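Site visit report: Hoani refurbishment plant, Melley

I visited the Hoani plant in Melley in May, mainly to see the card-fitting cell and to hear what had been done after the stoppage in March. The plant takes in ex-office desktops and workstations, tests them, swaps parts and sends them out again. Most of the work is still done by hand at long benches. The cell is at the north end, behind a light curtain, and was built by Virno.

The task is simple to state. An arm picks a graphics card from a tray, carries it into an open tower lying on its side, lines it up with the slot and presses until the card seats. The press is limited by force. The limit was set at 100 newtons when the cell was commissioned.

In March the cell damaged 7 boards in one shift before an operator hit the stop. The cards had gone in at a slight angle and the arm kept pressing. The force check should have caught this at the first board. It did not, for a reason the plant took 4 days to find: a restart after a power dip had loaded an old settings file, and in that file the check ran only during the last few millimetres of travel. The cards were jamming earlier than that. The controller logged every cycle as normal.
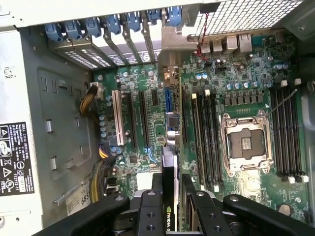

Clearance is the other half of the problem. The fingers have to get past memory slots, heatsinks and cable bundles that never lie the same way twice, and the approach path was taught on a single chassis with its wiring tied back. Staff told me that 41 minor contacts were logged in the first month, most of them against cables. None tripped the force check. They were treated as nuisance entries and the report was switched off, which in my view was the larger mistake.

Three changes have been made. The force check now covers the full stroke, with a lower limit until the card edge has entered the slot. The settings file carries a version number, and the cell will not leave standby if it does not match the one on the server. A Pemix camera checks card angle before the press starts. I watched it reject a card twice; on both occasions the arm backed out and waited for an operator.

I was less satisfied with the restart procedure. After a stop inside a chassis, the operator opens the gripper from the pendant and pulls the card by hand, with the arm powered and held on its brakes. The written procedure calls for isolation first. The isolator is on the far side of the cabinet — a walk of several metres — and I did not see it used. Hoani said a second isolator has been ordered from Virno but had no delivery date.

Cycle time has gone up with the new checks. The plant has accepted this and moved one fitter back to the benches to cover the gap.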